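Butcher block as a general work table — oil or poly?

flornside_hig
Bought a used butcher-block table in June for the spare room. It gets everything: sorting plastic lids, stacking bowls, tape, small electronics. No food prep. The previous owner left it nearly bare and it's starting to look dry. Mineral oil or polyurethane? I've got 3 days before I need it back in use.

Rendon245
Poly. If you aren't cutting food on it there's no reason to oil it every month. Sand, three thin coats, done.

ellen_m
Disagree with Rendon. Poly scratches white as soon as you drag anything with feet across it, and then you have to sand the whole top to fix one spot. Oil you can touch up in ten minutes.

Rendon245
Ten minutes, plus a day of it leaving marks on paper and cardboard. Mine has had poly on it through two moves and it's fine.

flornside_hig
The paper marks would bother me. What about hardwax oil?

N. Matić
I use hardwax on mine. Jurić sells it in small cans and I paid 115 for enough to do two tables, which I thought was steep. It dries hard enough that tape doesn't lift it. Plain mineral oil and tape do not get along — the roll picks up oil on the side and then won't stick.

ellen_m
OK, that's fair about the tape. I keep mine in a drawer so it never came up.

flornside_hig
Tape lives on the table here, same with the stack of dishes and the little wooden box. I like them along the back so the front stays clear for whatever I'm working on.
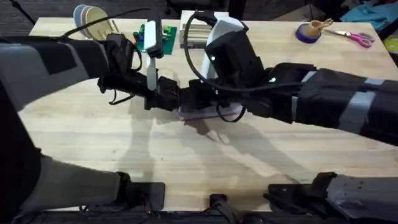 The strips are pale and the color varies a bit from one to the next, and I don't want a finish that turns it all orange. Does the hardwax darken it much?

N. Matić
A little. Try it on the underside first. There's a version with some white in it that keeps pale wood pale.

Rendon245
Water-based poly stays clear too, for the record.

ellen_m
Whatever you pick, sand with the grain and stop at 180. I took mine a lot finer and the oil hardly went in.

flornside_hig
Going with the hardwax, the white one. Will test underneath tonight and post how it looks.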